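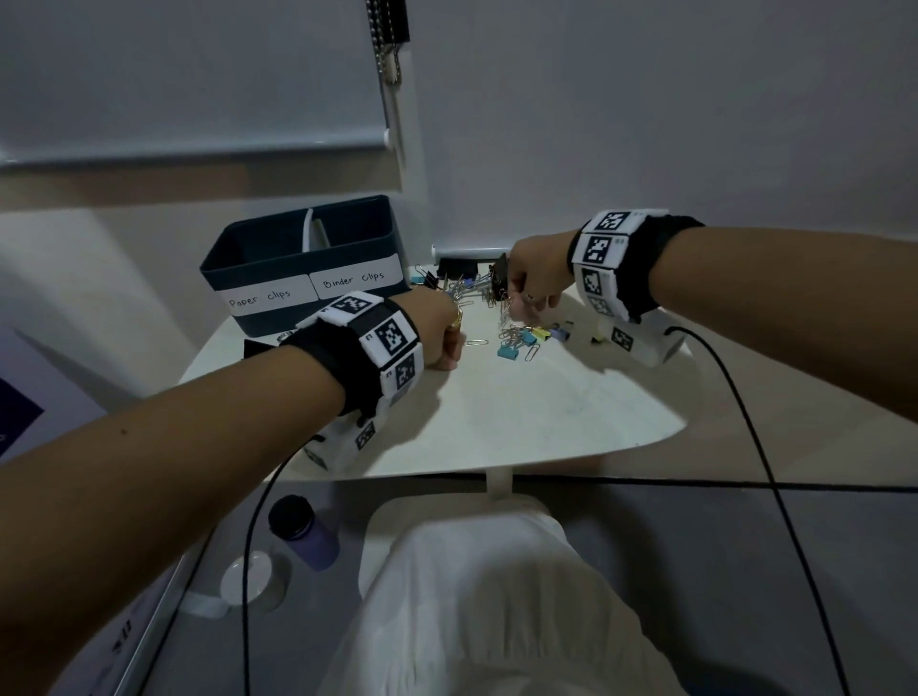 What did the second half of the grant year go toward?

Most of it went into the reading rooms at Gellon and Isteck, and into getting the letters from the Cladau mill families sorted, copied and back in the hands of the people who lent them to us.

Progress report to the Ignacio Fund
Cladau Valley Letters Project
Tuesday, July 29, 2025
Prepared by Els Leemans

Where we are

When I wrote to you in February we had a room full of boxes and a plan. We now have 794 letters cataloged, and I still can't quite believe how good some of them are. Our target for the full grant was 1000, so we are in fine shape with the winter still ahead of us. The slow part is the handwriting. A foreman's note about a broken loom belt takes five minutes, and a love letter written in pencil on both sides of a feed bill can take most of a morning.

The loans came from eight families. Two of them had never met before our spring open house and found out over coffee that their great-grandmothers had written to each other for years after one of them moved to Isteck. We have both sides of that correspondence now! Reading the replies next to the questions is a wonderful thing, and Dindo Ambrosio has started putting them in order for a small booklet. He thinks there is one letter missing from the middle, the one with the news about the shop, and the family is checking an attic.

Paper and storage

Old fasteners have been the biggest nuisance. Pins and staples leave rust marks, and many of the mill's own bundles were held together at the corner with whatever was in the drawer. Everything cataloged so far has been taken out of its fasteners and put into folders. The acid-free folders you paid for arrived in two shipments, the second one late, and we ran short for part of the spring. We used the gap to finish the name index for the first boxes, and it caught a good number of spelling mix-ups (there are three ways to write Leemans in these papers, and I'm not related to any of them).

The humidity at Gellon is better but still not where I want it. The new dehumidifier holds steady on weekdays and creeps up over the weekend, when the building's heating and cooling are turned down. I have asked the landlord about the timer and will keep asking.

Reading rooms

Gellon has been open two afternoons a week. Isteck opened late, after a delay with the floor, and it's already the busier of the two. People come in to look up one name and stay until closing — I've had to flick the lights more than once. We can seat up to 8 readers at Isteck and have had to start a sign-up sheet for the afternoon sessions. The school in Cladau sent its seventh graders, who were a delight. They wrote their own letters to the mill workers afterward, and several are pinned up by the door.

Money

Spending is on budget except for scanning, where we are a little under, and postage, where we are over. Returning originals by insured mail costs more than I planned for. I'd like your okay to move the unspent scanning money across to cover it. The full table is in the attached sheet, with receipts behind it.

What comes next

Dindo will finish the booklet draft this fall, and I'd love for you to see it before it goes to the printer. The remaining boxes are mostly business papers, which go faster, plus one trunk from Isteck that hasn't been opened yet. We also need to settle who keeps the scans after the grant ends. The Cladau library has offered, and I'm meeting with them next month to go over what they can take on. I'll send you my notes from that meeting along with the updated index.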